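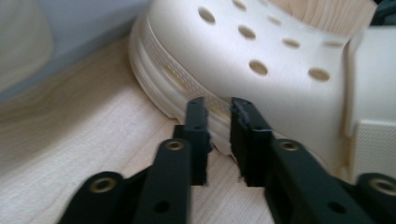
Ilaria Vitale

I have worn the same sort of clogs in the house for more than 5 years now, and I replace them when the soles go. The pair I'm on at the moment came in October, in off-white, after two black pairs and a green one I never liked. I had put off buying white because I thought they would look filthy by Christmas. They did, a bit, but foam is easy to clean and I have got into a routine with it, so I thought I would write it down along with the rest of what I did in the hall over the weekend.

The hall in our flat is narrow. When we moved in there was a coat rail on one side and nothing else, and shoes simply gathered underneath it. Sandro takes his off wherever he happens to stop walking. I line mine up, but a line of shoes in a narrow hall is still something to fall over when you come in with shopping.

I started by getting every pair out and sorting them into worn this winter, not worn this winter, and past it. The last pile was larger than I expected. It had my old walking boots in it, which let in water at the left heel and have done since our week in Kirkum, and a pair of Sandro's trainers that he asked to keep for painting. He already has a pair for painting. Those went.

The clogs got a proper clean while I was at it. I use washing-up liquid in warm water and an old nail brush. The smooth parts wipe down easily enough. The work is in the sole, where there are ridges one above the other and a dotted band along the side, and grey dirt settles into all of it. Going along the ridges works better than going across. The crosshatched patch at the side needs the brush as well, and for the holes on top I wrap a corner of cloth round a cotton bud and turn it. Then a rinse under the tap, a shake, and I stand them on a towel away from the radiator. My first black pair went on top of a radiator and came off noticeably smaller. I gave them to my niece.

I have tried toothpaste, which Tullio swears by. It did the job on a scuff near the toe, but it took a lot of rinsing out of the holes and the shoe smelt of mint for days. A melamine sponge does the same with less bother. I wouldn't use bleach. I did once, on a white plastic garden chair, and it went yellow by the end of the summer.

As for storage, I looked at a few cabinets, the tall sort with tilting drawers, but they are made for flat shoes. A clog with a thick sole takes up the room of nearly two ordinary pairs, and the drawer won't shut on it. What I settled on was a low open rack with two shelves, second-hand. Boots and anything muddy go on the bottom, and house shoes go on the top where I can reach them without putting the bag down. The winter things we won't want until autumn are in a box under the bed, with newspaper in the boots.

The rack has been in place for nine days. Sandro has used it for most of them. I still need a tray for the bottom shelf – wet boots drip through the slats onto the floor – and the coat rail wants moving up a little so that the long coats hang clear of the top shelf. I have the screws but not the right drill bit, so that will have to wait until Tullio brings mine back.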